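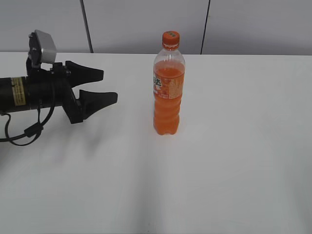

Orange soda, one bottle, on the white tabletop.

Plesomeo Orange Soda Table – README

Version 2
Last updated 2013-04-25

What it is

Plesomeo is a table of orange soft drinks sold in plastic bottles. It has 402 rows, one per bottle, and it covers the drink, the bottle and the label. I started it after a long argument over whether all orange sodas are the same orange. They are not! Some lean toward apricot, some are nearly red, and a few look like somebody dissolved a traffic cone. Once you start looking at the stuff on purpose it's hard to stop, and the labels are even better than the drinks.

Version 1 was mostly names and bottle sizes. Version 2 adds the color columns, the label columns and the script column, and fixes a pile of spelling mistakes in the brand names (sorry to everybody who joined on those).

Files

sodas.csv – the main table
labels.csv – label details, linked to sodas.csv by bottle_id
colors.txt – the color words used, with a short note on each
notes.txt – loose remarks that didn't fit in a column
README.txt – you're reading it

Everything is UTF-8. If the Chinese, Thai or Arabic brand names turn into question marks, your spreadsheet program has guessed the encoding wrong. Import the file instead of double-clicking it and pick UTF-8 by hand.

Where the bottles come from

Most were bought at corner shops and import grocers near Seppälä, plus a big batch from Rimico, a little store with a wonderful back shelf of drinks from all over. A smaller set came in through Sunus, our mail swap list, where people trade snacks and sodas across borders. The source column says seppala, rimico or sunus. There is no umlaut in that column, to keep filtering easy. 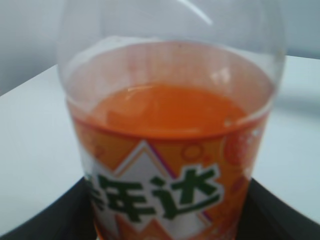
Photo: Plesomeo. Free to reuse with credit.

Color

Color is written down while the drink is still in the bottle, looking down through the clear empty part onto the surface. I tried pouring into glasses for version 1 and the results were all over the place, with different glasses giving different oranges for the same soda. In the bottle you get two readings that are both worth having. The first is the surface, which goes into color_top. The second is the line where the drink meets the wall, which often comes out darker and redder, and that goes into color_edge. When the two match, color_edge is left blank.

The vocabulary is 20 color words and no more. Please don't invent new ones in pull requests, however tempting. If you think we badly need "marmalade," open an issue and make your case – I'm easily persuaded about marmalade.

The clarity column takes clear, cloudy or opaque. Plenty of orange sodas look opaque in a full-width bottle and turn out cloudy in a thin glass, so read it as "how it looks in the bottle" and nothing more scientific.

Columns in sodas.csv

bottle_id – a number, never reused
brand – name in Latin letters
brand_local – name as printed, if it's in another script
source – seppala, rimico or sunus
bottle_tint – clear, or the tint if there is one
color_top – one of the color words
color_edge – same list, may be blank
clarity – clear, cloudy, opaque
sparkle – still, light, strong (a taste note, blank if nobody drank it)

Labels 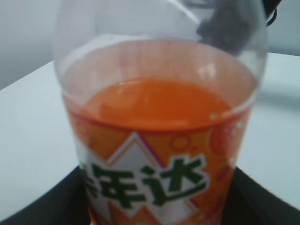 Label artwork gets its own file, and it's my favorite part of the whole project. Orange soda designers seem to love the same few ingredients, and they shuffle them endlessly: fruit slices, splashes, zigzags, big slanted letters. The main_shape column holds the biggest shape behind the name, and letter_color holds the color of the name itself. Mirinda in its Chinese dress is a good one to learn on. The thick green characters sit across a white peak on deep orange, so main_shape is "peak," letter_color is "dark green" and background is "orange." The round orange graphic off to the right goes under extra, where I write "slice or ball" whenever I can't decide which it is. When a name wraps around the bottle and the first character slips out of view, as 美 partly does there, turn the bottle and enter the full name, 美年达, in brand_local.

Other columns in labels.csv are outline (any stripes or borders around the main shape), script, and match. That last one is yes if the label background is the same color family as the drink. A matching label makes the bottle read as one solid block of orange from across a shop, and I find that very cheering.

Known gaps

Barcodes are missing for 50 rows, mostly swap list bottles.
Cap color was not recorded in version 1, so I've left it out until the old rows can be redone.
Glass bottles and cans are not covered. Cans would be a lovely project for somebody else.
Diet versions are listed as separate rows only if the label is different.
Flavor opinions in notes.txt are mine, and I was often hungry.

Using it

Use the table for anything you like, including things you sell, and mention Plesomeo somewhere. People have already used it for a poster of label shapes and a color-sorting exercise, and both looked great.

Corrections are very welcome. Send the bottle_id, the column, the old value and the new one, all on a single line.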